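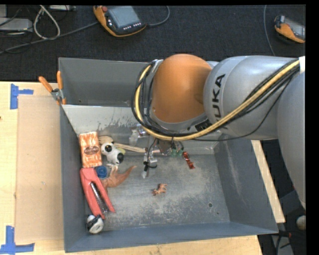 Cirer Home Notes
Start | Kitchen | Laundry | Workshop | Letters

Keeping a small workshop in order through the damp months

When the October rain comes, my workshop becomes a different room. In summer I leave the door open and everything is easy. From autumn to spring the air stays heavy, the tools get an orange skin and the drawers do not want to move. I have lived with this room for 14 years, and I write down what I do, because readers ask me the same questions every autumn.

My workshop is small and it has one window to the north. If yours is heated and dry, you can skip the first part and go directly to the glue and the drawers.

Rust on hand tools

Light rust is not a tragedy. If you can wipe some of it off with your thumb, it is only on the surface. Take fine steel wool, put a few drops of thin oil on it and rub along the length of the blade, never in circles. Wipe with an old cotton cloth, look, and repeat where it is needed. For a chisel this takes me less time than making coffee.

For deeper rust I use white vinegar from the kitchen. Put only the metal part in a jar, leave it overnight, and in the morning brush it with an old toothbrush. Rinse it, then put it for a few minutes in water with a spoon of baking soda. Dry it at once with a hairdryer and oil it while it is still warm. If you wait even half an hour, you will see a new brown colour coming, and you must begin again. Do not put in vinegar anything that is chromed or painted, and keep the wooden handles out of it.

Dragica Delić wrote to me that she uses cold black tea after the vinegar and that it makes the steel dark and nice. I tried it with an old pair of pliers. The colour is good, but I cannot say yet if it protects.

Which oil

Do not use cooking oil. I did it in my first year and by spring the saws were sticky like a jam jar. Camellia oil is good for everything that touches wood. Sewing machine oil is good for joints and screws. For tools that will sleep all winter I use paste wax, a very thin coat, left to dry and then polished.

A cloth with oil on it can be kept in a tin with a lid. But be careful with linseed oil, this is a different matter. A cloth with linseed oil can heat itself and start a fire. Open it flat outside, let it dry until it is stiff, and only then throw it away. Please do not leave it in a ball on the bench, not even during lunch.

Moisture in boxes and drawers

The little bags that come in shoe boxes are useful, but they do not work for ever. Mine are the type with beads that change colour, and when the colour has changed I dry them again as it is written on the packet. Bags without instructions I just replace.

A cheaper way is a cotton sock with plain dry rice. It is weaker and must be changed every month. Do not cook the rice afterwards!

Chalk in the tool box is an old advice from my grandfather's time. I put 2 sticks in each drawer. I think it helps a little, but perhaps I only like to see it there.

Drawers that stick

Before you take the plane, wait. A drawer that sticks in November often runs well in May, and if you plane it now, it will be loose in summer. First pull it out completely and look for shiny places on the sides. There it rubs. Put candle wax on these places and also on the runners, and push the drawer in and out several times. An ordinary white candle is enough. Soap also works, but it takes water from the air and after a time it gets worse than before.

If wax does not help, use fine sandpaper on a block, only on the shiny place, and try the drawer after every few strokes.

Glue and paint in the cold

White wood glue does not like frost. When it has been frozen, it often looks like cottage cheese and then it is finished, even if you stir it. I bring all the glue into the house before the first cold night, in a bucket, and it lives under the kitchen sink until March. My husband is not happy about this, but there is space.

Also the wood must not be too cold. Last winter I glued a stool in a room of 8 degrees and used good clamps, and the leg came off when my aunt sat down. The white line in the joint was like chalk. Now I bring the pieces inside the evening before, and I glue them on newspaper in the corridor.

Tins of paint: clean the edge with a cloth before you close it, put a piece of cling film over the opening, then the lid, and tap it all around with a rubber hammer. Write on the side of the tin, not on the lid, which room it was for. Lids change places, and then you have the bathroom paint on the bedroom wall. I store the tins on a board and not directly on the concrete floor, where the bottom rusts first.

Screws, nails and small things

For many years I kept screws in jam jars. They are good because you see what is inside, but on a high shelf one jar fell and I was finding glass until summer. Now I use flat plastic boxes with a clear lid, and the jars are only on the lowest shelf.

I sort by length first and by head second. Mixed screws from old furniture go in one box that is called "mixed", and I do not let it grow. When it is full, I take one evening with the radio and sort it. The last time there were 392 pieces in it, I counted them because Gheorghița Ursu from the hardware shop did not believe me that it was so many.

Tape one screw on the outside of every box. It is quicker to find than any label, also for people who come to borrow something.

Sweeping without dust

Take a few handfuls of sawdust, make them slightly damp with water, throw them on the floor and sweep. The fine dust sticks to it and does not fly up. On a raw wooden floor use very little water. Tea leaves do the same, but they leave spots on light boards.

Before sweeping, pull the plug of the grinder and blow out its air slots with a small hand pump. I wear a mask for this, also when it is only two minutes of work.

From the letters

A reader from Mendolance asks if she can store her garden shears in a bucket of sand with oil. Yes, but use dry sharp sand, not sand from the beach, because of the salt. Wipe the shears well before you cut roses.

Mr Bratu asks how to take the smell of mice out of a wooden chest. Wash it with warm water and a little vinegar, wearing gloves, and do not sweep it dry first. Let it stand open for a week in a place with wind. If it still smells, paint the inside with two thin coats of shellac. After this the smell should stay behind the shellac, and you can put blankets in it again.

Next month: sharpening kitchen knives on a stone, and what to do with a bread board that has bent.

Back to Workshop | Write to us | Print this page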